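よくあるご質問:ロボットへの動作の教え方(手添え・遠隔操作)

Witora の教示スタジオに参加してくださる方から寄せられたご質問をまとめました。はじめての方にも、しばらくお休みしていて久しぶりに戻ってこられる方にも読んでいただけるように、少し長めに書いてあります。お急ぎの方は、気になる見出しだけ拾い読みしていただいてかまいません。

ロボットに「教える」というのは、具体的に何をするのですか

プログラムを書くお仕事を想像される方が多いのですが、教示担当の方にお願いしているのは、ご家庭でいつもなさっているような作業を、ロボットの体を通してやってみせていただくことです。洗濯物をかごに移す、ベッドの上のものを片づける、ちりとりとブラシを使う、といったことですね。そのときの関節の動きや手の開き具合、カメラの映像がまとめて記録され、あとで学習に使われます。

手添えと遠隔操作は、どう違うのでしょうか

手添えは、ロボットの腕に直接手をかけて、こちらの思う方向へ動かしてあげるやり方です。お習字の先生が後ろから筆を持つ手を導いてくれる、あの感じを思い出していただくと近いかもしれません。腕の力を抜いたモードに切り替えてから行うので、思ったより軽く動きます。

遠隔操作のほうは、隣の操作室で操作用グローブと腕のコントローラーを身につけ、ご自身の動きをロボットに写していくやり方です。両手を同時に使う作業や、歩きながら行う作業はこちらが中心になります。どちらを使うかは課題カードの右上に書いてありますので、当日の朝に慌てて決めていただく必要はありません。

機械に弱いのですが、それでも大丈夫ですか

大丈夫です。立ち上げと終了の操作はすべてスタッフが行います。むしろ、家事を丁寧になさってきた方の動きはとても参考になります。たとえば洗濯機の扉を開けるとき、慣れた方は体を少し横に逃がしてから引かれるのですが、こういう何気ない工夫が記録に残るのは、私たちにとって本当にありがたいことなのです。

一つの課題は何回くらい繰り返しますか

標準の課題は 40 回を一組としています。多いと感じられるでしょうが、一回ごとはごく短いものです。続けて全部こなす必要もありませんし、途中で担当を交代していただいても記録はきちんとつながります。手添えで始めた組は、最後まで手添えでお願いします。途中でやり方が混ざると、後の仕分けが少々やっかいになるのです。

一回の操作時間に上限はありますか

遠隔操作は、続けて 60 分までとしています。まだできる、とおっしゃる方もいらっしゃいますが、肩と手首の疲れは後から来ますので、どうかここは守ってください。休憩室のお茶とお菓子はご自由にどうぞ。

失敗した回は消したほうがよいのでしょうか

消さずに、そのまま残してください。かごをつかみ損ねた、タオルを落とした、そういう回にも使い道があります。操作卓の「やり直し」を押すと印がつき、次の回に進めます。落としたあとに落ち着いて拾い直した記録などは、とても喜ばれます。反対に、うまくいかないからといって途中でロボットのそばへ行き、手でものを置き直すのはおやめください。物の位置を直すのは、記録が止まったことを示すランプがついてからです。

動かし方のコツはありますか

いちばんよくお伝えするのは、普段より気持ちゆっくり、でも止まらずに、ということです。考え込んで手が宙で止まると、その迷いまで記録されてしまいます。始める前に頭の中で一度なぞってみてください。

もう一つは、見てから手を出すことです。遠隔操作ではロボットの頭のカメラを通して見ていますから、首を動かさずに手だけ伸ばすと、肝心の指先が映りません。まず顔を向けて、それから手を。指導役のオラシオ・ヴェローゾ(Horácio Veloso)は初回の講習でこれを何度も繰り返しますので、終わるころには皆さんすっかり口癖になっています。

物の置き方は毎回同じにするのですか

課題カードに「固定」とあれば同じ位置に、「変化」とあれば毎回少しずつずらして置いてください。ずらし方は、ちりとりの向きを変える、かごを少しベッドから離す、といった程度で十分です。きれいに並べようとなさらなくてかまいません。普段のお部屋の、ほどほどに散らかった具合がちょうどよいのです。

安全のために気をつけることを教えてください

ロボットの立っている部屋に入るときは、必ず 2 人以上でお願いします。一人は非常停止ボタンを手に持ち、もう一人が作業をします。ボタン係の方は、おしゃべりはかまいませんが、ロボットから目を離さないでください。

足元のケーブルにもご注意ください。またぐのはよいのですが、踏んだり、足で寄せたりするのは禁止です。位置を変えたいときはスタッフに声をかけてください。髪の長い方は結び、指輪や腕時計は外していただきます。手添えのときは、肘や手首の関節のすき間に指を入れず、前腕の広いところを両側から支えるように持ってください。

ロボットがこちらの動きについてこなくなったら、どうすればよいですか

まず、ご自身の動きを止めてください。ずれを取り戻そうと大きく腕を振ると、つながり直した瞬間にロボットも大きく動くことがあります。止まったままで三つ数え、画面の表示が緑に戻れば、ゆっくり再開していただけます。戻らないときは非常停止を押してください。押しすぎだと叱られることは決してありませんので、ためらわずにどうぞ。

どこのスタジオに行けばよいのでしょうか

寝室と洗濯まわりの課題は Draldale、台所の課題は Sharifi の各スタジオで行っています。行き先はご予約の確認メールに書いてあります。土足は禁止で、上履きはこちらでご用意しています。受付は午前 9 時からです。

記録したものは何に使われますか。私の姿も映りますか

共同で開発を進めている Prirnia の学習チームに渡され、家事の動作の学習に使われます。今期は 6 月までに 700 組をそろえるのが目標です。部屋の固定カメラに教示担当の方の姿が入った場合は、渡す前にお顔の部分を処理します。それでも気になる方は、操作室からの遠隔操作だけを選んでいただくこともできますので、お申し込みのときにお書き添えください。

見学だけでもできますか

もちろんできます。操作室の後ろに椅子がありますので、どなたかが教えているところをゆっくりご覧になってください。見学のあとで、やっぱりやってみたいとおっしゃる方には、短い体験の時間もご用意しています。操作室の画面では、次の写真のように部屋全体を見ながら進めます。

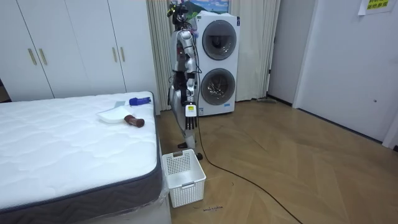
寝室・洗濯課題の部屋。ベッドと洗濯乾燥機の間に立つロボットと、足元の洗濯かご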